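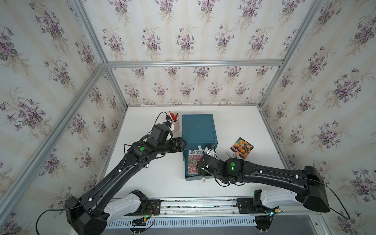
すみれ柄の壁紙と青緑の箱

いわしのオイル煮を冬のうちにもう一度作っておこうと思い、先週からやっと手をつけた。去年の冬に何度か作って、配合と手順をメモした紙がどこかに行ってしまったので、今回は作りながら書き直した。その書き直しがこの記事になる。途中で話がそれるところもあるが、材料と手順は後ろのほうにまとめてある。

オイルサーディンと呼んでもいいのだけれど、缶詰のあれとは少し違う。缶詰は骨まで完全にやわらかくて、身もぎゅっと詰まっている。家で鍋を使って作ると、身はもう少しふっくらして、中骨は残る。小さいいわしなら骨ごと食べられるが、中くらいのものだと食べながら骨を外すことになる。圧力鍋を使えば骨もやわらかくなるらしい。うちには圧力鍋がないので、その話は書けない。

いわしを買う

魚は駅の反対側にあるTuroで買った。魚屋といっても半分は乾物と惣菜で、鮮魚は奥の冷蔵ケースに並んでいるだけだ。品数は少ない。そのかわり、入ったものはだいたいその日に売り切ってしまうようで、夕方に行くと氷しか残っていないことがある。午前10時すぎに行くのがいちばんいい。

1月のいわしは脂の乗り方にばらつきがある。まるまるしているのもあれば、腹のあたりがぺたんとしているのもある。オイル煮にするなら、脂が乗りすぎていないほうがむしろ扱いやすいと思う。脂の多いいわしは刺身や塩焼きにすればうまいが、油で煮ると身から出た脂が混ざって、油のほうが魚くさくなる。パスタに使うつもりのときは特に気になる。

今回は1パック348円のものを買った。頭と内臓を取って、重さは全部で700gになった。長さはまちまちで、鍋に並べたときに隙間ができるので、短いものを隙間に詰める前提で考えるといい。

目が澄んでいるとか、腹が固いとか、よく言われる見分け方はひと通り見るが、最後は店の人に聞いている。「煮るんですか」と聞かれたので「油で煮ます」と答えたら、奥から別のパックを出してきてくれた。そちらのほうが小ぶりだった。ケースに出ていたものとどう違うのかは聞きそびれた。

下処理

いちばん面倒なのが下処理で、ここさえ済めばあとは待つだけになる。

まずうろこを取る。いわしのうろこは包丁の背でなでるだけで取れるし、流水の下で指でこすっても落ちる。買ってきた時点でほとんど落ちていることも多い。残っていると油の中で浮いてきて、食べるときに舌に当たる。尾の近くと背びれの根元に残りやすいので、そこだけは見ておく。

頭を落とす。胸びれの後ろから、少し斜めに切る。まっすぐ切ると腹びれの手前に固いところが残って、後で気になる。

腹を開く。肛門のところまで包丁の先で切って、内臓をかき出す。私はまな板に新聞紙を敷いて、その上でやっている。内臓ごと紙を丸めて捨てれば、まな板を洗うのが楽だ。新聞を取っていない家なら、チラシでも牛乳パックを開いたものでもかまわない。紙が薄いと破れて、よけいに手間がかかる。

それから腹の中を洗う。背骨に沿って血合いがついているので、親指の爪でこするか、使い古した歯ブラシを使う。ここに血が残っていると、煮上がったときに骨のまわりが黒っぽくなり、生ぐささも残る。水は冷たいほうがいい。冬の水道水なら氷はいらないが、手が痛くなる。途中でいったんやめて、ぬるま湯で手だけ温めてから続きをやった。

洗ったあとは、キッチンペーパーで腹の中まで水気を拭く。すぐ塩水に漬けるのに拭く意味があるのか、と以前は思っていた。拭いたペーパーを見ると、けっこう赤い。あの赤いのが塩水に出ていくのかと思うと、拭いておいたほうがいい気がする。味の差がどれくらいあるのかは、比べていないので知らない。
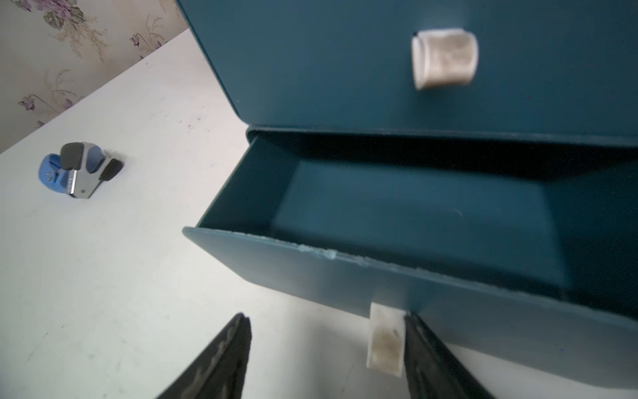
Workik 食べもの部

塩水に漬ける

塩は直接振るより、塩水のほうがむらが出にくい。前に振り塩でやったときは、腹の薄いところだけがひどくしょっぱくなって、背中の厚いところはほとんど味がしなかった。重ねて置いたのも悪かったのだと思う。塩水ならその心配がほとんどない。

水700mlに塩を大さじ二杯。これで海水より少し濃いくらいになる。魚が全部沈む深さの容器がいいので、私は琺瑯の保存容器を使っている。浮いてくるときは、小皿を裏返して上に置く。

漬ける時間は3時間。冷蔵庫に入れておく。もっと濃い塩水で短く済ませるやり方もあって、料理の本にはそちらのほうがよく載っている。私は昼に漬けて、買い物に行ったり洗濯物をたたんだりして夕方に引き上げることが多いので、薄めで長めのほうが都合がいい。濃い塩水だと、うっかり時間を過ぎたときに取り返しがつかない。薄いほうなら、少し過ぎても食べられないほどにはならない。

塩はいつもの粗塩。精製塩だと同じ大さじでも重さが変わって、少し濃くなる。精製塩しかないなら、すりきりより少し減らす。

引き上げたら、また水気を拭く。今度はさっきより丁寧に、腹の中までしっかり拭く。水が残っていると、油に入れて温めたときにはねる。低い温度から始めるので大事にはならないが、コンロのまわりが油だらけになる。拭いたあと、網に並べて冷蔵庫でしばらく乾かすともっといい。私は夕飯の支度のあいだだけ乾かした。冷蔵庫の中がいくらか魚くさくなるので、バターはふたのあるところに移しておく。

油のこと

油はオリーブオイルと米油を200mlずつ使った。前はオリーブオイルだけで作っていた。ここ最近の値段を見ていると、鍋いっぱいに注ぐ気がしない。半分を米油にしてみたら、思ったほど物足りなくならなかった。オリーブオイルの香りは加熱でいくらか飛ぶから、半分でもそれほど変わらないのだろう。食べるときに生のオリーブオイルを少しかければ、香りは戻る。

それと、冷蔵庫に入れたときの固まり方が違う。オリーブオイルだけだと白く固まって、取り出すときにスプーンが立つくらいになる。米油が入っていると固まり方がゆるくて、取り出しやすい。朝に一切れだけ出してパンに載せたいときには、これがありがたい。

油の量は鍋で決まる。魚が油からはみ出さないことが大事で、そのためには口の狭い、底の平らな鍋がいい。広いフライパンだと油が倍くらいいる。私が使っているのはGuillotの片手鍋で、だいぶ前に引っ越しの祝いにもらったものだ。持ち手のねじがゆるみやすく、煮はじめる前に一度締めないといけない。それを除けば文句はない。底が厚いので、弱火にしたときの温度が安定する。

魚を重ねるときは頭のほうと尾のほうを交互にする。そのほうが高さがそろう。下の段と上の段のあいだに、つぶしたにんにくとローリエ、唐辛子、粒こしょうを挟む。レモンの皮を入れる人もいる。私は入れない。長く置くと皮の苦みが油に出てくる感じがして、食べるときに搾るほうが好きだ。

ローズマリーは一度入れて、強すぎたのでやめた。タイムなら少しくらいはいい。家にあれば入れる、なければ買いに行かない、という程度のものだ。

火加減

いちばん弱い火で始める。油が温まってくると、にんにくのまわりから小さな泡が出てくる。やがて魚のまわりからも出る。この泡が、たまにぷつ、と上がってくるくらいを保つ。じゅわじゅわと音がしたら強すぎる。音がしはじめたら、火から外して落ち着くまで待つ。

うちのコンロは、いちばん弱くしても強い。前の家のはもっと弱くできたのに、今の家に来てからオイル煮だけは勝手が変わってしまった。焼き網を一枚敷いて、その上に鍋を置くとちょうどいい。魚焼き用の古い網で、かなり曲がっているが、鍋が傾かなければ問題ない。

煮る時間は小ぶりのもので一時間と少し。中くらいならもう少し長くする。途中でひっくり返さない。触ると身が崩れる。鍋をゆすって、底にくっついていないか確かめるだけにする。

煮ているあいだは台所を離れない。油を火にかけているので、これは弱火でも同じだ。私は台所の椅子で本を読んでいた。読んでいたのは前にも読んだ料理の随筆で、うなぎの話のところまで来たらタイマーが鳴った。

火を止めたら、そのまま冷ます。熱いうちに出そうとすると尾が取れる。鍋の中で冷めていくあいだに味がなじむので、急いでもいいことがない。冷めたら清潔な保存容器に移して、油を上から注ぎ、身が完全に沈むようにする。

油を注ぐとき、鍋の底に水っぽい汁がたまっているのがわかると思う。魚から出た水分で、油より重いから下に沈む。これは容器に入れないほうがいい。最後の少しを鍋に残すつもりで注げば、だいたい分けられる。残った汁は塩気とうまみがあるので、私はその日のみそ汁に入れてしまう。油も少し混ざるが、こくが出ると思えばそれでいい。

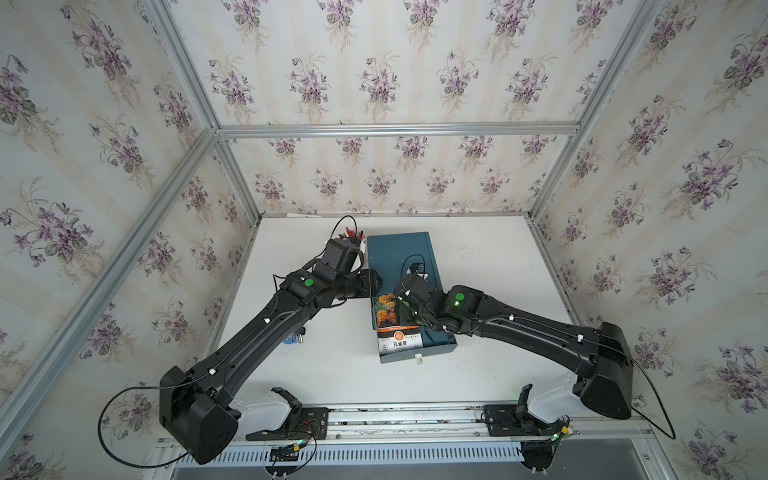

最終更新:1月

失敗したときのこと

去年の最初の一回は、火が強すぎた。音がしていたのに、煮えているのだからいいだろうと放っておいた。できたものは皮がところどころ揚がって、身はぱさぱさだった。食べられないわけではなく、ほぐしてじゃがいもと混ぜてコロッケにした。コロッケとしてはよくできていて、子どものころに食べた鮭缶のコロッケに似ていた。

次の回はにんにくを焦がした。つぶしたにんにくが鍋の底に落ちて、そこだけ温度が上がったらしい。焦げたにんにくの苦みは油全体に回る。途中で気づいて取り出したが、もう遅かった。それからは、にんにくを魚の上か、段のあいだに挟むようにしている。底にはローリエを敷く。ローリエも長く当たれば色が変わるが、にんにくほどひどい味にはならない。

もう一つは、失敗というほどでもないが、塩水に漬けるのを省いた回があった。煮る油に塩を入れればいいと考えたのだ。塩は油に溶けないので、底に沈んだままだった。考えればわかることで、そのときは考えていなかった。仕上がりは味のないいわしの油煮で、しょうゆをかけて食べた。しょうゆをかければおいしい。

食べ方

作った日の夜は食べない。翌日か、その次の日のほうがうまい。理由はよくわからないが、塩が全体に回るのと、油が身に入るのとの両方なのだろう。

いちばん簡単なのはパンに載せる食べ方だ。食パンより、固めのパンを薄く切って焼いたほうが合う。いわしを載せて、フォークで軽くつぶし、レモンを搾る。その上にきゅうりのピクルスを刻んで散らす。ピクルスはGurkesanceの瓶詰めを使っている。甘くないので、油の多いものと合わせやすい。輸入食材の棚にあって、行くたびにあるとは限らないから、見かけたときに買っておく。漬け汁も捨てずに、玉ねぎの薄切りを漬けるのに使う。

ごはんにも合う。温かいごはんに載せて、しょうゆを数滴、刻みねぎと七味。ツナ缶のごはんと同じことで、特に書くこともない。大葉があればもっといい。骨はごはんに載せる前に外したほうが落ち着いて食べられる。

パスタは油ごと使う。フライパンに保存容器の油を大さじ何杯か入れて、唐辛子を足し、いわしを半分はくずして半分は形を残す。ゆで汁を加えて混ぜ、麺を入れる。最後にパン粉を炒ったものをかけると、チーズなしでも満足する。パン粉は同じ油で炒める。焦げやすいので、色がつきはじめたらすぐ皿に出す。キャベツを麺と一緒にゆでることもある。

じゃがいもと合わせるのもよくやる。皮のままゆでたじゃがいもを手で割って、熱いうちに油といわしを混ぜ、酢を少し振る。冷めてから食べてもいいので、弁当向きだ。冬のあいだは弁当の中で油が固まることがあって、それが嫌な人には向かない。

Fatimaさんのトマト煮

食べもの部の集まりに、去年の残りを瓶に入れて持っていったことがある。そのとき、Fatima Tijaniさんが「これは明日、トマトで煮たらいい」と言って、作り方を教えてくれた。彼女が家でよく作るのは缶詰のいわしで、玉ねぎとトマトと唐辛子で煮たものを、米やゆでたいもと食べるのだという。

聞いたとおりに書くと、まず玉ねぎを薄く切って、多めの油でしっかり炒める。しんなりするくらいでは足りず、端が茶色くなるまで。そこに赤いパプリカとトマトと唐辛子をミキサーにかけたものを入れて、水気がなくなるまで煮詰める。「油が上に浮いてくるまで」と何度も言われた。浮いてくる前にやめると、トマトが酸っぱいままになる。カレー粉とタイムを少し入れて、最後にいわしを載せ、ソースをかけながら温める。混ぜない。

うちにはミキサーがないので、パプリカはすりおろした。すりおろすと皮が手元に残って、それはそれで楽に取り除ける。トマトは缶詰を使った。唐辛子は、言われた量の半分にしたのに、かなり辛かった。彼女の言う「普通」と私の「普通」がだいぶ違うのはそれまでの持ち寄りで知っていたはずで、次は最初から四分の一にする。

できあがったものは、作ったいわしの食べ方としてはいちばん気に入った。オイル煮の油で玉ねぎを炒めると、にんにくとローリエの香りがついているので、ほかに足すものが少なくて済む。翌日に温め直しても味が落ちない。ごはんにかけると、いくらでも入る。

集まりの翌週、彼女から、あれはゆでたヤムいもが本当はいちばん合うのだが、里芋でもいいかもしれない、と連絡が来た。里芋で試したところ、ぬめりがソースと混ざって、思っていたよりずっとよかった。里芋は皮ごと蒸してからむくと楽だ。長芋を厚く切って焼いたのも試してみたい。

保存について

冷蔵庫に入れて、うちでは数日のうちに食べきる。油に浸かっているから長くもつと書いてあるものもあるけれど、家で作ったものを缶詰と同じに考えないほうがいい。缶詰は密封してから高い温度で殺菌している。鍋で弱火で煮ただけのものはそうではないし、油の中は空気が入らないので、かえって増える菌もある。生のにんにくが入っているとなおさらだ。常温に置かない。冷めたらすぐ冷蔵庫に入れる。取り出すときは乾いた清潔な箸を使う。

人にあげるときも、保冷剤をつけて、早めに食べてくださいと言って渡している。食べきれないとわかっているなら、小分けにして冷凍する。油ごと冷凍用の袋に入れて平らにしておけば、使う分だけ折って出せる。身は少しやわらかくなるが、パスタやトマト煮にするなら気にならない。解凍も冷蔵庫でする。

残った油は、身を食べ終わった時点で炒め物に使ってしまう。キャベツ、じゃがいも、きのこ、なんでもいい。魚の味がついているので、お菓子や卵焼きには向かない。卵焼きは一度やって、家の者に黙って残された。

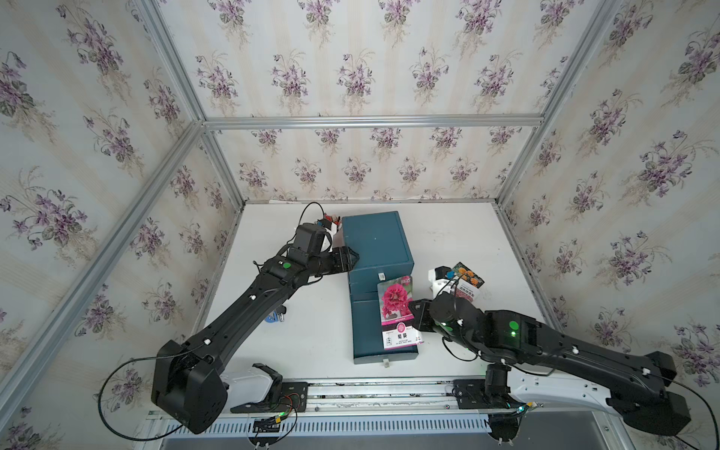
材料と手順のまとめ

材料
いわし(頭と内臓を取って) 700g
水 700ml
粗塩 大さじ二杯
オリーブオイル 200ml
米油 200ml
にんにく 二かけ
ローリエ 二、三枚
唐辛子 一本
粒こしょう 少々

手順
うろこ、頭、内臓を取り、冷たい水で腹の中の血を洗う。水気を拭く。
水に塩を溶かし、いわしを入れて冷蔵庫で3時間。
引き上げて、腹の中まで水気をよく拭く。時間があれば網に載せて冷蔵庫で乾かす。
鍋の底にローリエを敷き、いわしを互い違いに並べる。段のあいだに、つぶしたにんにく、種を抜いた唐辛子、粒こしょうを挟む。
油を注ぐ。魚がはみ出すなら油を足す。
ごく弱い火にかけ、泡がたまに上がる程度を保って一時間と少し煮る。そばを離れない。
火を止めて鍋のまま冷まし、冷めたら身を容器に移して、底の汁を残して油を注ぐ。すぐ冷蔵庫へ。

塩加減は好みがあるので、はじめての人はこの分量で作ってみて、しょっぱければ漬ける時間のほうを短くするといい。塩の量を減らすより加減がしやすい。

ほかの魚で作る場合

さんまでもできる。筒切りにして並べればいい。ただ、さんまは脂が多い年と少ない年の差が大きくて、去年の秋に作ったものは脂が少なく、油で煮てちょうどよかった。内臓を残して作る人もいる。苦いのが好きならやってみてもいいが、油は確実に苦くなる。

さばは切り身を使うと楽だが、皮がはがれやすい。皮目を上にして並べ、重ねない。塩水の時間は同じで足りた。火が通るのは早いので、小骨を抜いてあるなら長く煮る必要もない。

わかさぎは一度だけやった。小さいので内臓を取らずにそのまま使い、煮る時間も短くした。見た目はきれいにできたが、これは揚げたほうがいい魚だと思った。

牡蠣のオイル漬けも似たようなものだと思われがちだけれど、あれは先に乾煎りして水分を飛ばし、火を通してから油に漬ける。同じ記事に入れると混乱するので、作ったら別に書く。いまのところTuroに出ている牡蠣は鍋用の大粒ばかりで、オイル漬けにはもう少し小さいほうがいい。2月に入ると小粒も並ぶと店の人が言っていたので、そのころにまた見に行くつもりでいる。

次の食べもの部の持ち寄りには、今回のいわしをトマト煮にして持っていく。唐辛子は四分の一。里芋は現地で温め直すと崩れそうなので、別の容器に入れていく。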